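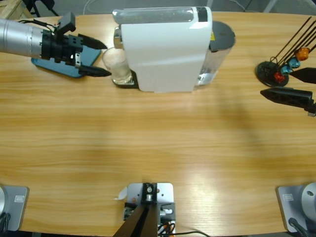
## Llewellyn gets its coffee festival back, and it's twice as long

August 2, 2019

Good news for anyone who has been moping since February, when word got out that the Llewellyn Coffee Days might skip a year. The festival is on! It opens this month in the old Merus mill by the river, and it has grown from one day to two, with 16 roasters signed up and eight free classes on brewing at home.

The mill was the sticking point. Its lower floor was closed over the winter for work on the stairs, and the festival had nowhere else in town big enough to go. The stairs are finished now (they're lovely and wide, with a proper handrail at last), and the city has handed over the keys for the whole weekend.

"I had pretty much made my peace with sitting this one out," said Blair Leckie, who runs the festival. "Then the building people called on my lunch break and I yelled so loud that the whole sandwich shop looked at me."

The roasters are a good mix this time. Bovura is bringing a dark blend that sold out by noon last summer, and Mevus, the tiny shop on the hill road, will pour its first coffee from beans it dried and sorted itself. Several of the others are home roasters who have never sold a cup in public, so go say hello to them.

The classes may be the best part. Ryszard Żak is teaching three of them, including one on getting a decent cup out of whatever machine you already own. He wants people to bring their questions and their gripes – too bitter, too weak, too much foam – and he promises to spend most of the hour tasting. His milk class filled up in a day last time, so a second one has been added in the afternoon. Kids can try a hot chocolate session next door, run at the same time so parents can slip away for an hour.

There's also a small film room upstairs, a table for swapping cups and mugs, and live fiddle music on the loading dock if the weather holds. If it rains, the fiddlers move inside and things get loud, which regulars will tell you is more fun anyway.

Entry is free. Tasting cards cost $8 and cover every roaster in the hall, and the first 500 people through the door get a printed map of the stands. Doors open at nine both mornings. Parking by the river is tight, so the shuttle from the ball field is the easier bet. Class sign-up sheets are at the library front desk now, and the milk class list already has names on it.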